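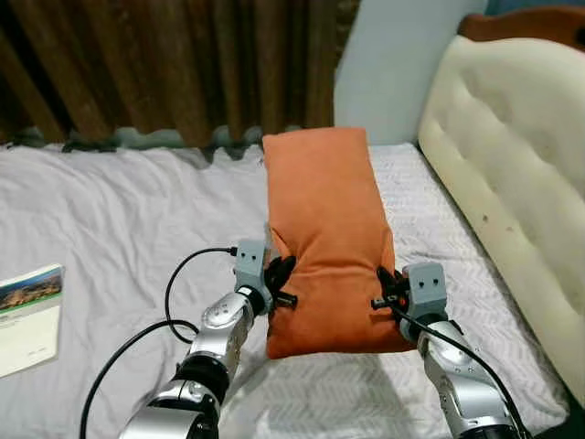 Coralie McPhee

Two-arm practice cell, bedroom setup
Pre-run safety checklist with comments
Neltwood Robotics Club, Greton room
Checked 2nd February, second reader Zewditu Mersha

1. Emergency stop in reach of the operator
OK. Tested from both sides of the bed. The button sticks a little on release – clean it before the next session.

2. Speed limit set
OK. Limit is 300 mm per second for student runs. Do not change it without asking Zewditu.

3. Gripper fingers secure
OK. Check the bolts at the base by hand, then open and close each gripper with nothing in it.
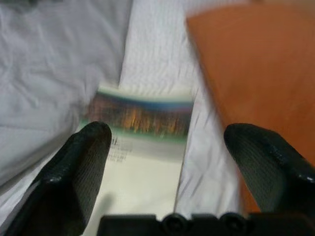
Item 3: gripper open over the book, wrist camera view.

4. Wrist camera
Needs work. The picture smears during moves, so students should not judge a grasp from this view alone. Stop the arm and look again.

5. Cables
Pass with comment. There is slack at the wrists, and it has to stay clear of the fingers and the bedding. Run each arm through its full reach at low speed and watch the loops. If one catches, press stop first and free it after.

6. Floor and walking space
OK. Keep bags and shoes off the tiles on the robot's side. Students stand behind the tape, and one person calls out before the arms are powered.
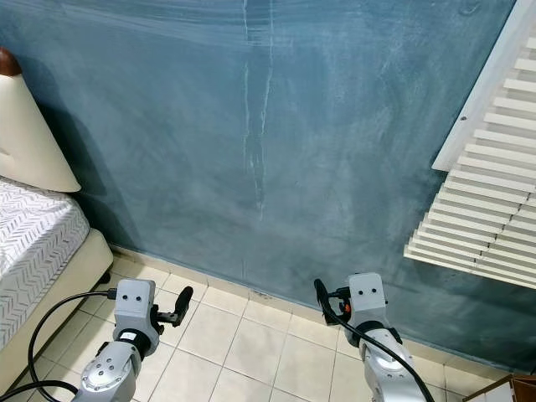

The tape was replaced in September and is lifting again at one corner, out of this view. I pressed it down but it will need a new strip.

7. Arm reach near fixed items
Pass with comment. Keep the fingers off the wall and the headboard. The Dinsa team set their turning point too close and we had to move it back.

8. Soft object handling
OK. Start with the pillow. Bring both grippers in slowly and stop when the fabric starts to give. No lifting until the operator says the hold is good.
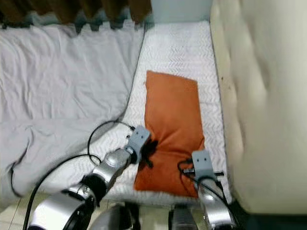 Item 8: pillow on the mattress pad, grippers at its sides.

9. Run log
Missing entries. The Nevelow team left two runs blank. Write down every run, including the ones you stop early.

10. Power down
OK. Arms to rest position, power off, then tidy the bed.

Result: cleared for student use at the set speed. Items 4 and 9 to be checked again – C.M.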